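Chapter 3

Floors First

If you worked through the last chapter you'll have a cupboard with the right things in it and, I hope, a list pinned inside the door. Now we get to use some of it. I'm starting with floors, and I know that will annoy anyone who was taught to start high and work down. I was taught that too! We'll come to shelves and ledges in the next chapter, and yes, on a full clean they go before the floor. But most days in a shared room aren't a full clean. Most days there are bits of paper on the ground and people coming back in soon, and what's wanted is somebody who can use a broom and a dustpan well.

My first job was at the Dirnach day centre, where I had 70 chairs to move before I could sweep anything. I was slow. I swept towards the door because that was where the bin was, and I carried a lovely grey line of dust the whole length of the hall with me. It was January, the heating was on full, and half of it floated straight back up again.

So in this chapter we'll cover dry sweeping, picking up, and what to do with edges and corners. Mopping has a chapter of its own (Chapter 5), and please don't skip ahead to it, tempting as a bucket of suds may be.

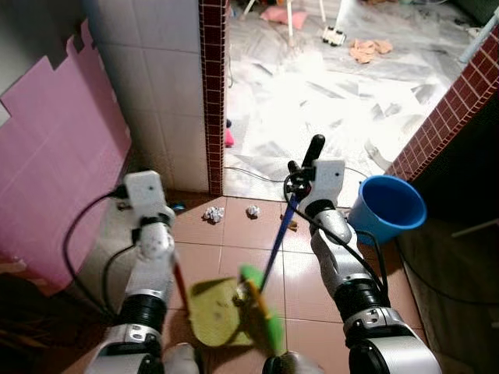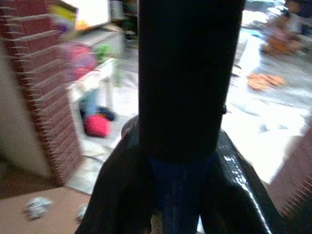
Loose litter is where I'd like you to begin, by which I mean anything big enough to pick out from where you're standing. Deal with it before the dust. It's quick, and it stops you pushing the same scrap about for ten minutes. Small crumpled balls, like the pair lying on the tiles ahead of the dustpan in the first picture, are a good thing to practise on, as they roll if you hit them too hard and hardly move if you're too gentle. Set the pan down so the lip is flat to the floor, keep it still, and bring the broom to it in short strokes. Most beginners do the opposite and chase the litter with the pan (I still catch myself at it when I'm tired).

Tiles come with one extra nuisance, and that's grout. Thin lines aren't too bad, but fine dust does settle into them, so make your last few strokes run along the lines and then go across. When you lift the pan there's nearly always a thin stripe of dust left where the lip was. Move the pan back a hand's width and sweep again, and do that until the stripe has gone.

A word about brooms. Long handles save your back, and a soft head picks up more fine dust on a smooth floor than a stiff one will. At the Cleltia workshops we kept one stiff broom for the yard and it never came indoors, which sounds fussy until you've had to get grit out of a hallway.

Before you read on, try this. Tear up a sheet of scrap paper, screw up the pieces and drop them over a patch of hard floor. Sweep them up in your usual way and notice where you stood and how often you had to move the pan. Then do it again after section 3.2 and see what's changed.

3.1 Choosing where to stand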